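Home | Essays | Laundry & Linen | Repairs | Archive | Contact

Stop Folding the Hooded Sweatshirt in Thirds

Anatole Boyer
July 20, 2023

The standard folding instruction for upper-body garments assumes a flat object. Lay the garment face down, bring each side to the center, fold the sleeves back along the body, fold the length in thirds. For a T-shirt or a dress shirt the method works, for the simple reason that the cloth is nearly the same thickness everywhere except at the collar and placket. I have no quarrel with it there.

My objection is to its use on heavy knits and fleece: hooded sweatshirts, lined pullovers, zip jackets with a ribbed hem. These are not flat objects. They have a hood of at least two layers, cuffs that pull the sleeve end into a bunch, and in many cases metal hardware that concentrates weight at a few points. Folding one in thirds stacks all of the thick parts on top of each other and leaves the thin parts to fill the rest of the rectangle. The result is a wedge. Put five wedges in a pile and the pile leans.

I kept a record of this at home in March. A medium-weight hooded sweatshirt with a listed mass of 468 grams was folded in thirds and placed at the bottom of a drawer, with others on top. After a week the crease across the chest was still visible when the garment was worn. The same garment, folded once lengthwise and once across, with the hood laid flat into the neck opening, came out with a softer line that fell below the waist. That is one garment and one drawer, and I do not offer it as a study. It was enough to change what I do.

Dark fleece adds a second difficulty, which is that the folds are hard to read. Shadow and cloth are close to the same value, and the hand has to find the seam that the eye has missed.
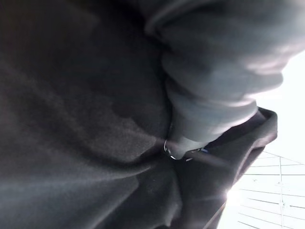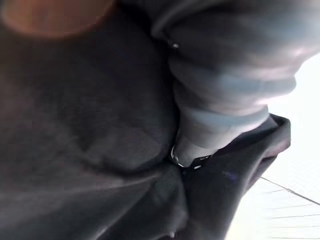 Charcoal fabric against a paler blue-gray roll, with a small metal ring at the junction. 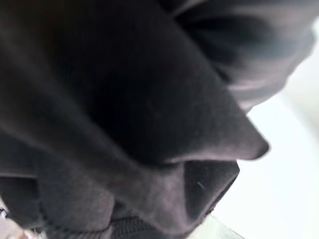
The folding guides rarely deal with hardware at all. The Herbridge household manual, which I otherwise recommend, gives 347 words to the pocket square and one sentence to the zipper. Yet a ring, snap or rivet is the hardest thing in the drawer. Under load it presses its outline into whatever lies beneath it, and on a brushed surface that outline persists because the nap has been crushed. My rule is that metal goes to the inside of the last fold, with at least one layer of the garment's own cloth on each side of it. If the metal is at the neck, the last fold is the one that closes over the neck. This determines the order of everything before it.

The second rule is that thick parts should be placed side by side. Hood at one end, hem at the other, sleeves laid down the length — never crossed over the chest. Crossing the sleeves puts four layers of knit over the front panel, plus the cuffs, and the cuffs are already the bulkiest part of the sleeve.

The third concerns rolling. Rolling is popular with travelers and I accept it for a suitcase, where space is the constraint and the duration is short. For storage I am against it. A roll of heavy cotton knit has a tight core and a loose outer turn. The core takes compression wrinkles across the full width of the garment, and the outer turn relaxes until the roll opens. Securing it with a band makes the first problem worse. The Avcombe packing chart shows a rolled sweatshirt occupying less drawer area than a folded one, and it does, but the chart does not record the height.

Shelf depth also matters. My wardrobe is an old Viken unit, 903 millimeters wide, with one shelf and no dividers. Divided into three columns, it holds sweatshirts folded in half twice with a small margin on each side. Folded in thirds they are narrower and there is room for a fourth column, which is the usual argument for the method. In practice the fourth column is the one that falls over.

I would go further and say that the heaviest pieces should not be folded. A lined fleece jacket belongs on a wide hanger with the zipper closed to mid-chest. Narrow hangers leave points at the shoulders and I would take a fold over those. Where there is no hanging space, fold once across the waist and put the jacket on top of the pile.

Comments (3)

Nadège Texier
Agree on the hardware. I lost a good brushed pullover to a snap mark from the jacket stored above it. Steam lifted most of the nap but not all.

mostyn_linen
Disagree about rolling. Mine stand upright in a deep drawer and I can see every one of them. What drawer height are you assuming?

Anatole Boyer
Shallow ones. In a deep drawer with the rolls packed upright the outer turn can't open, so I concede that case. The core still creases.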